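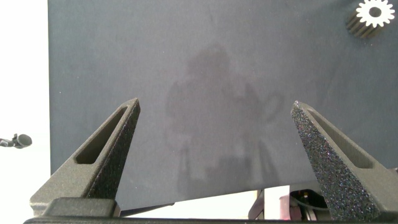 Wrist view over the blue-gray board, fingers open, gear at upper right. Gear pick cell, Tristier open day.

Forum > Assembly and Handling > Shows and site visits
Thread: Tristier open day, Skotulstead -- gear picking demo

mesh_angle
Posted 2018-08-09

Went to the Tristier open day at the Skotulstead site. Most of the hall was conveyors and palletizing, so I spent my time at the small parts cell. Task: pick a spur gear from a flat board, carry it to a fixture, and seat it against a mating gear. The camera is at the wrist and looks out between the fingers. The still at the top is from the wrist feed.

They ran it with the gear in arbitrary positions on the board. Visitors could place it. The operator said the run log stood at 227 picks for the day when I asked, with 2 misses, both at the board edge. I watched for half an hour and saw no miss, but I did see several slow approaches where the arm stopped, backed up and came in again.

Cycle time was not posted. Anyone have numbers?

backlash_zero
I was there in the morning. I had it at 14 seconds with a phone stopwatch, board to fixture, and longer when it re-approached. Slow for a real line. A bowl feeder and a fixed gripper would do that part in a fraction of the time.

mesh_angle
Agreed on speed. A bowl feeder handles one part, though. They swapped gear sizes between runs with no mechanical change.

backlash_zero
They swapped between two sizes. I would want to see ten before calling it flexible.

dowel_fit
Look at the shadow across the middle of the board in that still. It is soft and only a little darker than the fabric, or whatever that surface is, but it covers a lot of area. If they segment on brightness, a dark part lying in there is a problem. A white gear on a dark board is the easy case.

mesh_angle
I asked about that. The answer was that they train on images with shadows in them and do not threshold. I did not see a dark part tried on the board.

dowel_fit
Then the claim is untested as far as visitors are concerned. Also, the left side of the view is blown out to plain white. Exposure seems to be set for the board. Anything out there is lost, apart from that small dark knob-ended thing sticking in.

shim_stock
Exposing for the board is correct. The part is on the board. Why would you spend dynamic range on the background?

dowel_fit
Because both misses were at the board edge, going by the first post.

shim_stock
Two misses out of 227 does not tell you the cause. It could be reach, or a finger touching the edge.

old_spindle
What are the fingers? The speckle looks like a filled print to me. I can't tell more from one still.

mesh_angle
Printed in house, according to the operator. He did not name the material. Tapered, with a long recessed slot down the inner side of each. I forgot to ask if the slot takes a pad insert or is there to save weight.

old_spindle
My guess is an insert. Pointed tips like that are fine for getting at a small gear, but I would not want bare print on the teeth for a full shift.

backlash_zero
Hermans showed a similar cell in June at their Tukevmont shop. Ground steel fingers, overhead camera, part always presented the same way up. Faster, and less to go wrong.

shim_stock
Different problem. With an overhead camera the arm blocks the view in the last stretch of the approach. With a wrist camera you keep the part in view until the fingers are nearly on it -- if the mount is stiff and the hand-eye calibration holds.

backlash_zero
"If" being the word. How often do they recalibrate?

mesh_angle
Every morning, they said, and after any finger change. The procedure is in their handout, document 2452. I have the paper copy and can scan the calibration page.

old_spindle
Please do. The finger drawing too, if it is in there.

mesh_angle
No drawing. Calibration page and the fixture dimensions only. Will post both tonight.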